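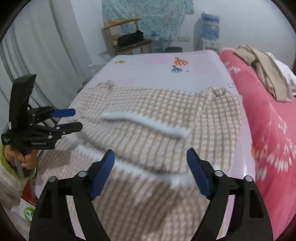
Resident Handbook > Laundry and Linen > Folding Tips
Last updated: April
Print this page | E-mail this page

Folding knits on the bed

If you have been folding your sweaters standing up, holding them against your chest with your chin, please try the bed! It is the best folding table you own. It sits low enough to let you lean over the work, it has room for the sleeves to go all the way out, and a sheet has just enough grip to keep a fluffy knit from sliding off while you straighten the hem.

Make the bed first, or at least pull the bottom sheet tight. Lumps underneath turn into lumps in the fold. Push the comforter to one side and you have a good flat patch to work on.

Lay the sweater face down and smooth it from the middle out toward the seams with flat hands. Don't tug the ribbing. Cuffs and hems stretch more easily than the rest, and once they go wavy they take a wash to pull back in. Pat them straight and leave them alone.

Checked sweaters are my favorite to fold (I know, I know) and the reason is that the pattern does the measuring for you. Pick one line of checks a little way in from the shoulder and follow it all the way down to the hem. Fold the side in along that line, lay the sleeve back down over the body, then do the other side to match. If the rows line up, the fold is straight. No board, no ruler!

For a chunky sweater I stop at one fold up from the hem, so it ends up in half. Thirds look lovely for five minutes and then spring open. Thinner knits can take thirds, and those are the ones to stand on edge in a drawer.

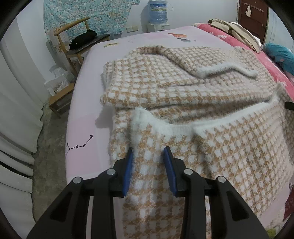
Linen & Laundry Team, Prellgate House

A fuzzy sweater with a white neckline needs a little more care. Keep the neckline on the inside of the last fold if it is going on an open shelf, where it will pick up dust before anything else does. In a closed drawer it can face up – you will find the sweater you want much faster when you can see the collar.

Pick up a thick fold with your whole hand underneath. Pinching a loose knit by the edge leaves a little peak that never quite lies down again, and on a plain color it shows.

Build your pile at the head of the bed as you go, heaviest pieces at the bottom. Three chunky sweaters is a good pile. More than that and the bottom one comes out with creases across the front.

Some questions we get at the linen desk:

Can I hang them? Only if you fold them over the bar of the hanger, and only for a short while. Shoulders grow points.

What about pilling? Do it while the sweater is flat, before you fold. A sweater comb, light strokes, one direction. Erasto Kinyua keeps two combs at the desk in Room 34 and will lend you one until 9 in the evening.

Do they have to be completely dry? Yes, and check the ribbing and the underarms, they are always last. The flat racks on the Kombo landing are free to use overnight.

Spare drawer dividers are in the cupboard next to the linen desk, second shelf. Please bring back the ones you don't use. For anything else call extension 351.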